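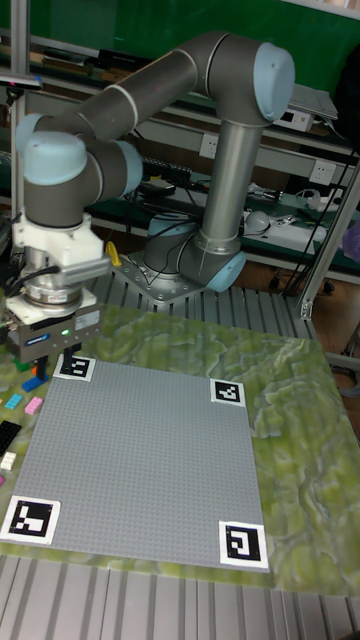

1/ A Wukine já não come a comida da Flevetti. Comeu durante quatro anos, sempre a mesma, de peru, e na quinta-feira olhou para a taça, olhou para mim e foi deitar-se debaixo da cama.

2/ Para quem chegou há pouco: a Wukine é a minha gata mais velha, tem problema de rins e não pode comer qualquer coisa. O Zakaria é o outro, o cinzento, e esse come até o cartão das caixas.

3/ Telefonei para a clínica Stasteck. A veterinária perguntou se o saco era novo. Era novo, sim. Perguntou também se eu tinha mudado a taça de sítio. Também tinha mudado, para perto da máquina de lavar, e nem me lembrava.

4/ Voltei a pôr a taça no sítio antigo, ao lado da porta da varanda. Ela comeu duas bolinhas e foi embora. Não posso dizer que isto é comer.

5/ Na sexta de manhã fomos fazer análises. A creatinina está igual a setembro, o que me deixou muito aliviada. Mas os dentes não estão bem: tem dois que precisam de sair, os dois do lado esquerdo.

6/ Eu escovava os dentes do Zakaria porque ele deixa. Os da Wukine não, ela não deixa. Sinto um pouco de vergonha de escrever isto, mas escrevo.

7/ Com os rins assim, a anestesia precisa de mais cuidado. Ela vai receber soro antes e depois e fica lá uma noite. Em casa nunca dormiu fora, só quando viemos de Kaunas, na transportadora, aos meus pés.

8/ Até ao dia da operação, come a comida húmida renal com água morna, bem esmagada com o garfo. Demora muito tempo. Eu sento-me no chão com ela e, se me levanto, ela para de comer.

9/ O Zakaria fica fechado na cozinha durante a refeição dela e protesta. Tem uma voz muito forte para um gato de quatro quilos.

10/ Obrigada a quem mandou mensagem. Se alguém já teve um gato renal que tirou dentes, gostava de saber quantos dias demorou até voltar a comer sozinho. Escrevo outra vez quando ela estiver em casa.

1.595 gostos · Partilhar

Comentários

marta_e_os_gatos: A minha tirou três com doença renal e no dia seguinte já pedia comida. Força, Rasa!

Tó Lemos: pergunta pelo remédio para as dores antes de saíres da clínica, a nós esqueceram-se de dar

ines.cv: O Zakaria fechado na cozinha a protestar, coitadinho 😂 As melhoras da Wukine

© Rasa Bite · Contacto · Voltar ao topo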